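Mevirero Two-Arm Handling Project
Progress report to the Prandex Fund, second reporting period 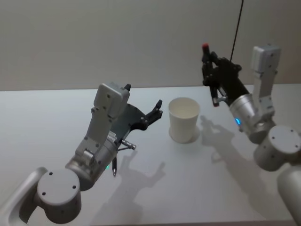 Work in this period moved from setting up the station to recording demonstrations. The operator controls both arms remotely from a desk in the next room, and the joint positions, gripper commands and video are saved together for each attempt. The first task is a handover: one arm picks up a paper cup, passes it to the other, and the second arm sets it back down on the table.

Demonstrations

We have recorded some 700 demonstrations of the handover to date. The plan called for a smaller set at this stage, but early recordings were shorter than expected and operators got through them quickly. Attempts where the cup was dropped or crushed are kept in a separate folder and are not included in the total. They may be useful later for training the system to recognize a bad grip.

Paper cups have been harder to work with than the plastic ones used in the pilot. The wall gives under light pressure and the operator gets no sense of force through the hand controller. We lowered the closing speed of both grippers in the control software and asked operators to grip close to the rim. Crushed cups are now uncommon, though they have not gone away.

Showing the motion by hand, with the operator moving the arms directly, was tried for 13 sessions. It gave smoother paths on the approach but the operator's arms blocked the camera during the handover itself. We have stopped using it for this task. It remains an option for single-arm work.

Equipment

The station was out of service for two weeks while a wrist cable on the right arm was replaced. The Domo control software was updated during the same period. One fault remains open: after a long session the video and the joint data drift apart slightly, and the recordings have to be realigned before use. Palumbo has been asked for a fix and we are waiting on a delivery date.

Budget

Spending is within the approved amount. The cable repair was charged to maintenance. Operator hours are higher than forecast, and we are asking to move the unspent travel money to that line. A revised budget sheet is attached.

Next period

Recording will continue with the cup placed at different points on the table and under different room lighting. Training on the full set starts once the realignment is finished. The pouring task is still scheduled for August, provided the timing fault is fixed by then.

Submitted 22 April 2019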